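Winter kitchen catch-up, drawers, drains and the rest

January 25, 2019

Quick one this month, I have a pot on and the plumber coming at two. Stuff that's been piling up on the back of envelopes since November. No order to it.

Drawers that stick

Take the drawer all the way out first. Everyone skips this and pokes at the front with a knife. Out, upside down on a towel, look at the runners. Wood on wood: rub a plain white candle along both edges, hard, till you see a film. Stub of a candle is fine. Don't use cooking oil, it goes gummy by spring and then you've got crumbs glued in there.

Metal runners, old toothbrush and dish soap, dry it, one drop of sewing machine oil on each roller. One. Work it back and forth, wipe off what comes out.

Still sticking? Probably swollen. Leave it out of the cabinet for a couple of days near (not on) the radiator and try again before you reach for sandpaper. I sanded one in our old place on Clelwood and come January it rattled like a loose tooth.

Slow sink

Hot tap water, not boiling, if your pipes are plastic. Boiling can soften the joints, ask me how I found out. Run it a couple of minutes. Then the plunger, a flat one, the kind with no flange, and stuff a wet rag in the overflow hole or the other side of a double sink or you're just pushing air around.

Baking soda and vinegar — fine for smell. Does next to nothing for a real clog. I know, I know, I wrote the opposite a few years back. Got several emails.

If it's still slow, bucket under the trap and unscrew it. Hand tight usually, slip nuts, lefty loosey. Put the bucket down BEFORE. Take a picture of how the washers sit, beveled side and all. Mine had a bottle cap, two cherry pits and what I think was a shower curtain ring.

Do not pour bacon fat down there. Coffee can, freezer, trash day.

Cutting boards

Wash, stand on edge to dry. Flat on the counter is how they cup. If yours has already cupped, lay it hump side up on a damp towel overnight, something heavy on top, then stand it on edge for a day. Works about half the time on thin ones.

Stains and onion smell: coarse salt, half a lemon, scrub, leave it ten minutes, rinse. Then mineral oil, food grade, from the drugstore, it's in with the laxatives and costs a third of what the kitchen shop wants. Warm the bottle in a bowl of hot water and it soaks in quicker. Wipe on plenty, leave overnight, wipe off. Once a month while the heat's running, less in summer.

Olive oil no. Walnut oil maybe, but not if anyone with a nut allergy eats at your house.

Freezer labels

Masking tape and a permanent marker. Put the tape on BEFORE the box goes in the freezer, it won't stick to frost. What it is, and the month. You think you'll know chili from spaghetti sauce. You won't.

Flat bags beat tubs for soup. Fill, squeeze the air out, lay on a cookie sheet til solid, then file them upright like records. Thaws in a fraction of the time too. Leave an inch for it to swell.

I keep a list on the door, cross off as we eat. Lasted longer than any app I've tried.

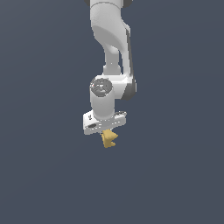 And while the freezer is open, check the gasket. Dollar bill in the door, shut it, pull. If it slides right out the seal is tired there. Go all the way round. Nine times out of ten it's only dirty — warm soapy water, a cotton swab down in the folds, dry it, thin smear of petroleum jelly on the hinge side. Do that before you price a new one. If it's gone flat in a corner, a hair dryer on low for a minute and push it back into shape with your fingers. Let it cool with the door closed.

Pull the fridge out and vacuum the coils too. Twice a year if you've got a dog. Unplug it first.

Sharpening

A dull knife is the one that gets you. Ring from the kitchen drawer test: does it go through a tomato skin with no push. No? Steel first. Light strokes, heel to tip, same number each side. Steel doesn't sharpen, it straightens, and for most weeknight knives that's all that was wrong.

Stone if the steel doesn't do it. Soak it if it's a water stone, don't if it's an oil stone, and never switch one to the other. Color the edge with a marker and take a few strokes. If the ink comes off at the very edge you have the angle. If it comes off higher up you're too flat, tip it up a bit.

Bread knife: pay somebody.

No stone? Bottom of a coffee mug, the rough unglazed ring. Gets you through Sunday roast at a rental, no more than that.

Burnt pan

Stainless: cover the burn with water, two spoons of baking soda, simmer fifteen minutes, let it go cold, scrape with a wooden spoon. Do it over if you have to. Steel wool is for when you've given up.

Enamel: same but gentler and no metal at all. Never cold water into a hot enamel pot. It'll craze.

Cast iron: hot water, chain scrubber or coarse salt, dry it ON the burner, then a wipe of oil so thin you think you wiped it all off. A little dish soap won't hurt it whatever your aunt says. Soaking will.

Nonstick that's gone sticky: that is baked-on spray. Paste of baking soda and water, soft sponge, patience. And quit using the spray.

Squeaky cabinet hinges

Pencil. Rub the lead on the pin. If you can pop the pin out do that, if not just work it in where you can reach. No mess, no drips on the cereal. For the hidden cup kind, tighten the two screws first, it's mostly that.

Stripped screw hole, door hanging crooked: toothpicks dipped in wood glue, pack the hole, snap them off flush, wait an hour, screw goes back in like new. Golf tee if the hole's really bad. This one has saved me more money than the rest of the page put together.

Small bits

Brown sugar gone to a brick. Slice of bread in the bag overnight. Need it now: damp paper towel over the bowl, microwave, twenty seconds at a time.

Jar won't open. Rubber glove. Or the tip of a spoon under the lid rim, pry til it pops.

Garlic hands. Rub on the stainless tap under cold water. No idea why, works for me, doesn't for my sister.

Stuck glasses, one in the other. Ice water in the top one, bottom one in warm water. Wait. Don't twist.

Sponge smells, it's done. Toss it. Microwaving it just makes a hot sponge.

Cookie sheet that warps and bangs in the oven, heat it slower, don't put it in frozen with one cold lump on it.

Rubber gloves with a hole in one: cut the good fingers into bands. Great for bag ends and for grip on a slippery broom handle.

Candle wax on a tablecloth. Ice, chip off what you can, then brown paper on both sides and a warm iron, moving the paper as it soaks up. Colored wax might leave a mark, dab of rubbing alcohol, test the hem first.

From the mail

Reader in Villanueva wants to know can you paint over oily wood above a stove. Yes but only once it's clean clean. Degreaser, rinse, dry, light sand, then a stain blocking primer, THEN paint. Skip the primer and it'll bleed yellow in a month.

Somebody else asked how to get price sticker glue off a glass jar. Equal parts cooking oil and baking soda, smear on, half an hour, scrub. Good use for oil too old to cook with.

And two of you asked about storing potatoes with onions. Don't. Separate bins, both dark, both with air. Potatoes sprout faster next to them. An apple in with the potatoes, heard both that it helps and that it makes it worse. I don't bother.

Next time

Window drafts, moths in the flour, and the right way to bleed a radiator, which I keep promising. If you've got a good trick for the rubber feet on folding chairs send it over, mine keep falling off and the hardware store only has the wrong size.

Plumber's here. Old recipes and the stain chart are still in the side menu.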